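Blog > Listening > Odds and ends

Posts About Archive Contact

April 7, 2026
Posted by Thảo Cao

I stopped listening to music while working in January, and I have been meaning to write down how it went. The short version is that I now listen to more music than I did before, and enjoy it more, but I do it sitting in a chair.

For years I put something on as soon as I opened my laptop. It didn't matter much what. I had a playlist with 116 tracks on it and I could not have told you the names of more than a few. When I did my accounts it was on, when I wrote emails it was on, and when I rang my mother I turned it down and then turned it back up after. If you had asked me whether I liked music I would have said yes, very much.

What changed was a train journey. I was going up to see Trí Bạch, who moved last year for a job at Fletov, and my phone died before we had left the station. The journey is 70 minutes. I had no book. I looked out of the window for most of it and had a tune in my head the whole way, something by Mac Carthaigh that my brother used to play. I knew every note of the first verse and nothing at all of the second. When I got to Trí's flat I asked him to put it on and we sat and listened to the whole record, 48 minutes, without talking much. I hadn't done that since I was at school.

So I made a rule. No music with work, and one record a day after tea, start to finish. I have broken the rule a few times. Cleaning the bathroom doesn't count as work, I decided, and neither does ironing.

The first fortnight was bad. The flat was too quiet and I could hear the fridge, the neighbours' door and somebody's van reversing in the road. I kept getting up to make toast. After that I stopped noticing. I can't say I get more done. I do make fewer mistakes with figures, or I think I do.

The evening record is the part I would recommend. I started with things I already owned and found I had skipped the same songs for so long that they sounded new. The slow ones at the end of side two are often the best. I didn't take to everything. I gave the Candari album three goes and I still think it is too long — Trí disagrees, and has sent me several messages about it.

I use wired headphones for this, plugged into the same small amplifier I have had since college. I like that they don't need charging and that I can't wander off with them on. The pads wear out and the lead gets caught on the chair arm, but I have had the pair for years.

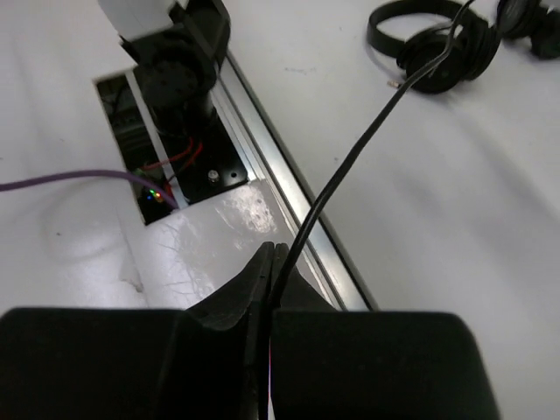
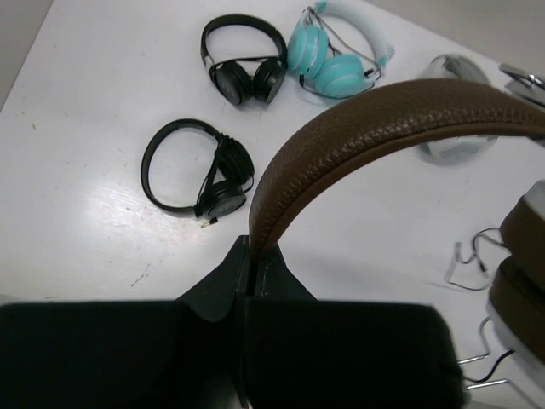
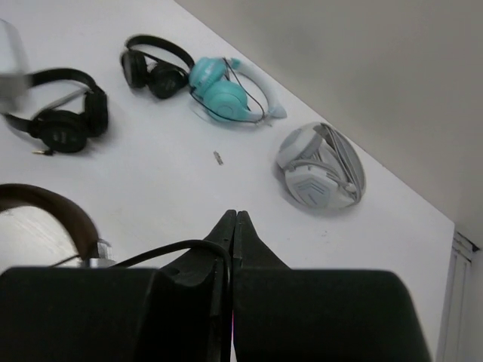
Otden Listening Club — members' pages

The next thing I want to try is going without music in the kitchen as well. I expect to find that harder. I'll give it until the end of May and write again if there is anything to report. In the meantime, if you have a record you think is good all the way through, leave the name in the comments. I have run out of my own and Trí only ever suggests live albums.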